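Bench automation at Pesomeo: questions from the floor
Updated November 30, 2025. Put together by Birsen Baysal, small parts kitting. Send me more and I'll add them.

What is changing?
Kitting, and only the box handling part of it. Opening, closing and moving the plastic compartment boxes goes over to the robot arms step by step. Filling stays with us for now. So does checking.

Which tables?
The two white-top benches in the Folley room first. Then the long table by receiving, if the first ones go OK. Packing not on the list.

Why do people have to use the hand-held grippers?
The arms learn from us. You do the job with the gripper, it gets recorded, the arm is trained on the recordings. Same box, many times, different angles. Boring after a while, I know. We rotate.
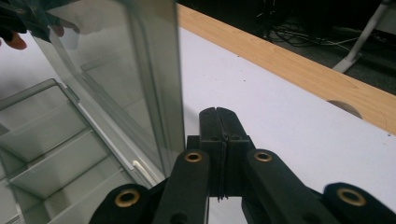
Will I lose my job over this?
No kitting positions are being cut. That's in writing, in the June letter, copies in the break room. What goes away is the temp cover we used to bring in for busy weeks. The four of us on nights move to days when the arms start, and HR talks to each person before that.

Does my pay change while I'm recording?
Same grade, same rate. Recording hours are regular hours. Put them under code 32 on the timesheet, not under training. If you already put them under training tell me and I'll get it fixed.

How long is a session?
40 minutes, then a break, then something else. Two sessions a shift is the max. If your wrist or thumb starts to hurt, stop right there and tell the lead, dont finish the set. The grippers get heavy by the second half, more so if you're small like me.

Can I say no to recording?
Yes. Doesn't go in your file. Some people tried it once and went back to filling, fine.

Which boxes are we doing?
The smoky gray see-through ones with the dividers and clear lid. Grip it by the long sides. Don't squeeze harder than you need to, and watch the latch clips, they're on the long edge and catch on things. Cardboard bins and the Kowalczyk crates come later.
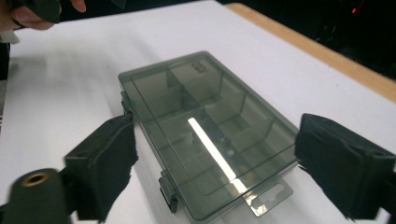 TRAINING & SKILLS

Do I need to know anything about computers?
No. Start, stop, redo. There's a card at every bench. If something freezes call the lead, don't restart it yourself.

What will I do once the arms are running?
Load, check, clear jams. Somebody has to look at the kits before they leave, and the arm won't know a bent screw from a good one. There's a 2 day course from Tulov on clearing faults, paid, sign up sheet on my door. Nights people go first.

What if I drop a box or miss the lid?
Keep going, or mark it as a redo. Do not fake a clean one. Slow is fine too.

Who gets counted, me or the machine?
Neither during recording. The kit target is off for anyone in a session. We asked for this and got it. After the arms start the target is per bench and we'll sit down over the number again, nothing is agreed yet.

Do lids and bases have to stay together?
Yes, same set. Lid flat on the table, base next to it, before you start on the next one. Mixing them up costs the filling people time, they've complained to me allready.

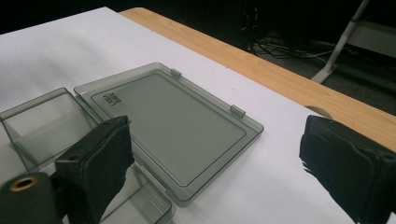 3 min read

Am I being filmed?
The camera is on the gripper and points at the work. Hands get in, sleeves too. No sound. The recordings are not used for reviews or discipline, that's in the June letter also. Badge in your pocket please.

Who decides when the arms start for real?
Plant manager, with us in the room. The test is 100 boxes in a row without a person stepping in. No date set. When there is one it goes up here and on the board.

Where do I complain?
Me, or the slip box by the time clock if you don't want your name on it. I read the slips every week.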